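Filed under: Workshop log / Vocals / Group recordings

January 2, 1999

Remote chorus, the Faron song: why the stacked take still sounds like a crowd in a hallway 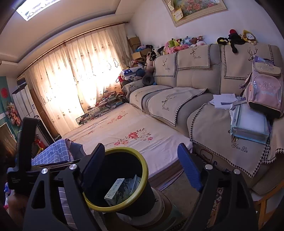
Where we are

All the parts are in except the low harmony. Everybody recorded at home to the same guide track and sent in a file or a tape, and the plan is still to line them up and call it a choir. I was against this plan in the fall and I have not warmed to it. I am writing down what I heard today so that when we argue about it again there is something to point to.

The song is the slow one with the long bridge. Nurari is the group name everyone settled on, Alemneh is the name of the session on the drive. If you go looking under the song title you will find the old mix, the one with the wrong key. Don't use it.

Guide track

The claim was that a louder click would fix the timing. I don't see that it did. The verses are tighter, yes, but the verses were never the trouble. People drift in the bridge where the guide has only the pad and the click, and I think they drift there because they stop listening to the click and start singing with feeling. You can't turn up a click loud enough to stop that. What you can do is get it leaking into the mic, and two of the takes now have it, plain as day, under the quiet line before the last chorus.

Next guide should have a sung lead all the way through the bridge. Plain, no vibrato, no slides. If the guide slides, everyone slides, and each at their own speed.

Tempo stays at 60. There was a request to bring it up a bit so the phrases are easier on the breath. I tried it and the words pile up in the second verse. Singers can breathe in the middle of a line if they stagger it, that's the one thing a group can do that a soloist can't.

Lining things up

Tried it by hand first. Took the consonants at the front of each line and slid the takes until they hit together. Works for hard sounds. For anything starting on an S it is hopeless, everybody holds it for a different length and you get a long hiss like a tire going down. I ended up cutting the S off every take but one. Sounds fake soloed, sounds fine in the stack. Same for T at the ends of words.

Then I tried nudging whole takes early or late and leaving the insides alone. Less work and frankly I preferred it on the choruses. The bridge was still mush.

I read the claim again this week that a choir sounds big because the voices are slightly off from each other, so we should leave it loose. Maybe so for people who are standing in one room listening to each other. Ours are off from each other in a random way, and one of them is off in the same direction the whole song. That isn't warmth, it's somebody with a late monitor.

Rooms

Worst problem by a mile, and the one we keep not talking about. One take is very dry, one has a hard slap to it (kitchen? bathroom?), and the rest are in between. I put Stetari across the whole group, which is our own patch and has been oversold since the day we made it, and all it did was put a big room on top of the small rooms. The slap take got worse. Turned off, the parts fight. Turned on, they fight farther away.

What helped a little:
– rolling off the lows on everybody but the altos
– pulling the slap take down and using it only on the choruses
– one short reverb, same for all, less of it than I wanted

What did nothing I could hear:
– the blanket trick, as far as I can tell from the before and after. The after take was sung closer to the mic, so who knows. If we want to find out, same singer, same distance, same line, blanket and no blanket, and somebody else labels the files so I can't tell which is which.
– swapping the left and right sides. I was told this would be "night and day."

Tuning

Left alone, mostly. Fixed 9 notes by hand in the lead and none in the backing parts. The lead ones were real misses, all on the same leap up in the pre-chorus, and I'd rather have had a new take. The sopranos go sharp when they get loud, all of them, and they go sharp together, so it passes. The altos are fine. I have no complaint about the altos.

Pronunciation is a bigger deal than pitch at this point. We have two ways of singing the word "again" in the same chord and you can hear it every time. Pick one. I don't care which, but it goes on the lyric sheet this time, spelled out the way it should sound.

Low harmony

Still missing. There was talk of taking a middle part and dropping it down to fake it. I did a quick version to be fair. It sounds like a man talking through a cardboard tube. No. If we don't have a real one by February I'd sooner put a cello-ish patch under the chorus and let the voices sit on top.

Playback

Listened on the big speakers, then the little ones, then headphones. On the big speakers I nearly talked myself into liking it. On headphones you hear every room again – the ends of lines especially, where each take has its own little tail. Faded all the tails by hand on verse one and it was better right away, so that is the next dull evening's work.

To do

New guide with the sung bridge
Lyric sheet with vowels marked
Ask for the slap take again, away from tile
Blanket test, done properly
Tails on verse two and the last chorus
Rename the old mix so it stops getting opened

Mix level note: lead came down 2 dB after the last listen. Check it tomorrow with fresh ears before believing it.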